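Last updated in July, after the third person asked whether the marshmallows are supposed to be "like that." They are.

# Marshmallow Skewers: Frequently Asked Questions

These are the questions that come in about the skewer table at the Floltadberg summer supper. I've run it for 13 years, which has given me opinions. If your question is missing, ask me at the table on Wednesday, preferably while I'm not holding something pointed.

## Before you start

### What kind of marshmallow should I buy?

The plain white ones, standard size, in a bag you haven't opened yet. Minis split when you look at them, and the giant ones sold for camping are a commitment more than a snack. If all you can find is giant, cut them in quarters with oiled scissors and accept that they will look like something from a drywall job.

Flavored marshmallows are allowed. I won't stop you. Strawberry ones brown strangely and taste like lip balm, but it's your evening.

### Are stale marshmallows okay?

They're better than okay. A marshmallow that has sat out for a few hours gets a bit of skin on it, which makes it easier to hold and much easier to thread. Lay them out on a tray after lunch and leave them alone. The leaving alone is where most households fail.

A marshmallow that has been in the back of the cupboard since the previous summer is another matter. If it makes a noise when dropped, throw it out.

### Metal or bamboo?

Metal. I know bamboo is cheaper and you can throw it away. You also have to soak it for half an hour, it leaves splinters, and it catches fire at the exact moment you turn around to find a napkin. Metal skewers go through cleanly and come back next year.

The case against metal is that it gets hot and stays hot, so don't hand a skewer straight from the fire to a child, or to anyone who behaves like one. Let it cool first, or slide the marshmallows off onto a plate.

### Which metal skewers do you use?

We have a set of long ones from Ostermann that came with the grill and have outlived the grill. We also bought a set from Kutport with decorative handles shaped like leaves. The leaves come off. We now own a set of long metal skewers from Kutport and, separately, a jar of leaves.

Thin is good. A thick or flat skewer is meant for meat and will tear a marshmallow down the side, after which it hangs there looking sorry for itself.

### Do I need a tray?

Yes. Anything with a rim will do, as long as it wipes clean. Threading over a bare table means sugar on the table, and sugar on the table means ants, and ants mean a conversation with Mohandas Shetty, who lends us the table.

A white tray also has the advantage that you can see any soot or old barbecue sauce coming off the skewer before it ends up in someone's dessert. The disadvantage is that you can't find a white marshmallow on it once you've taken your glasses off.

## Threading

### How do I get the marshmallow on without crushing it?

Hold it by the sides, loosely, about as hard as you'd hold an egg you had mixed feelings about. Bring the tip to the middle of the flat end and push in one steady movement, turning the skewer a little as you go. Stopping halfway is what does the damage. The inside grabs the metal, you push harder, and your fingers close up without asking you first.

If it still sticks, wipe the tip with a damp paper towel between pieces. Some people dust the tip with powdered sugar. Some people also iron their socks.

### Mine look squashed. Have I ruined them?

No. A marshmallow is mostly air and forgives nearly everything. Leave a squeezed one alone for a minute and it will usually fill out somewhat. If it doesn't, toast it. Heat puffs it up again and covers the evidence.

I've had guests apologize to me over a dented marshmallow. Please don't. I have seen what you all do to the potato salad.

### How many go on one skewer?

Three, with gaps. You can fit more, and every year someone does, in a tight row like a string of bad pearls. The ones in the middle stay raw on the sides where they touch, the end one burns, and the weight makes the whole lot spin around when you try to turn it.

With three you can see all of them at once and turn them evenly. You also get to come back for a second skewer, and I'm told that's the social part.

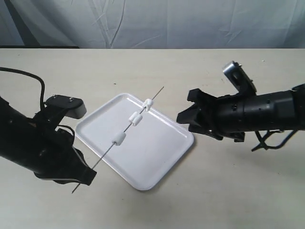 ### How far apart should they be?

Leave at least a finger's width between them. They swell over the heat and will fuse if they're any closer. You don't need to measure. Ivars Dambrauskienė once brought a ruler and held up the line long enough that we ran out of daylight.

The gaps don't have to match, either. Keep the top one back from the tip so that it doesn't slide off into the coals, and keep the lowest one well away from where your hand goes. Whatever happens between those two is your own business.

### Straight on or at a slant?

Straight through the middle spins best. A slanted one toasts perfectly well, but the heavy side will swing to the bottom every time you turn the skewer, so one cheek gets brown and the other stays pale. You can fix this by pinching the skewer where it goes in and twisting the marshmallow a quarter turn. Or you can eat it pale-side first and say nothing.

### Can I take one off and start over?

Once. After that the hole is too wide and the marshmallow will stay still while the skewer turns inside it, like a wheel on a cheap suitcase. If you've reached that stage, eat it. It counts as quality control.

### Can I mix in fruit?

Strawberries and pineapple chunks both work, if they're patted dry. Banana goes on beautifully and comes off in the fire. Grapes heat up into small bombs, so I leave them out.

Don't put chocolate on the skewer. I get asked every year, and every year somebody goes ahead without asking, and you can find the spot on the patio where they were standing.

## Getting them to the fire

### How far ahead can I thread them?

The same afternoon is fine. I do a batch of 60 and start two hours before people arrive. Lay the loaded skewers across the tray so the marshmallows hang over it or just rest on it, and don't stack them. Stacked marshmallows become one marshmallow.

Don't refrigerate them. They come out damp and tacky and pick up the smell of whatever else is in there, which in our case is herring.

### What do I cover them with?

A clean dish towel, propped up so it isn't touching. Plastic wrap sticks, and peeling it off undoes your afternoon. Last summer I tried the mesh food dome from Zurken. It keeps off wasps very well, provided your skewers are shorter than the dome. Mine weren't, so what I had was a dome with spikes coming out of it, and it did keep people away until dessert.

### Which way should the points face?

All the same way, away from the side where people reach in. This is the only rule on the page I'm strict about. Put the tray where you can walk around it, keep it back from the edge of the table, and have people pick up a skewer by the blunt end.

If you're carrying a loaded tray across the yard, points forward and low, and announce yourself.

### Can small kids help?

They can sort, count, and dust things with powdered sugar, which they'll do whether or not you assign it. For threading, I hand over a skewer once a child is old enough to be bored by it. Before then, give them the marshmallow to hold on the tray with the flat end up, and then have them take their hand away *before* you bring the skewer down. Younger ones can also use a pretzel stick, which goes in easily enough and solves the cleanup question.

## Cleanup

### How do I get burnt sugar off the skewers?

Soak them in hot water. A tall pitcher is ideal, since the sticky end is at the bottom and the clean end is sticking out for you to grab. Leave them for 19 minutes, or however long it takes to avoid the rest of the dishes, and then wipe from the blunt end toward the tip with a folded cloth. Steel wool works but scratches, and scratched skewers grab the marshmallows next time.

Dry them before they go in the drawer. Put a cork on each tip if you'd like to keep using that drawer without fear.

### What about the tray?

Warm water and a sponge. If powdered sugar has set into a crust along the rim, lay a wet cloth over it and go sit down for a while.

### I found a skewer in the grass a week later. Is it yours?

Yes. Please bring it back, point down, and thank you for finding it with your eyes.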